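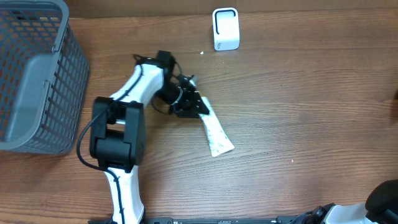
Geltside Players open new season in September with "The Ferry to Zodcombe"

I've been running the Geltside Players for six years and I still get giddy writing these announcements, so bear with me! Our fall show is The Ferry to Zodcombe, a comedy with songs (and one very long argument about soup) by Marcela Koubek, and it opens at the Rusnák Theater in September.

Marcela sent me the script late one night and I read it straight through in my kitchen, laughing loud enough to wake the dog. It's set on a ferry that won't leave the dock, with a wedding party stuck on board and a captain who would much prefer to be a singer. Shoaib Durrani plays the captain.
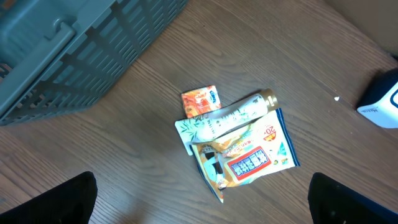
"I've wanted to sing badly on purpose for years," Shoaib told me, and he has been practicing in the hallway ever since.

The show runs 90 minutes with no intermission, and the bar stays open afterward if you want to come and meet the cast. The Trovari Trio plays live every night. Tickets are $30 at the box office, which opens at noon, and kids under 12 get in free with an adult. Press seats are available for opening night, just call the box office and ask for me.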